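Progress report to the Farnotska fund, 7th March

Hi Reinaldo! The Grustthorpe toy-mending corner is coming along nicely, and your grant has gone into a proper light wood table
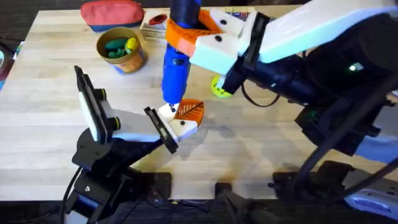

and the hand tools we kept borrowing. We've mended over 30 toys since February (mostly pull-alongs, plus a very sad xylophone).
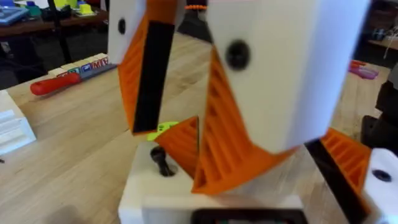 Still to do

Sand the rough letter blocks, and order 2 more files from Bittencourt.

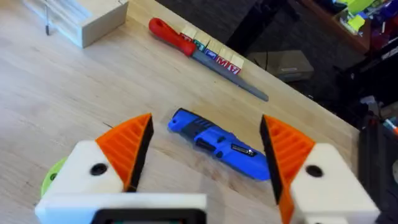
Blue utility knife and red-handled file, with the alphabet blocks behind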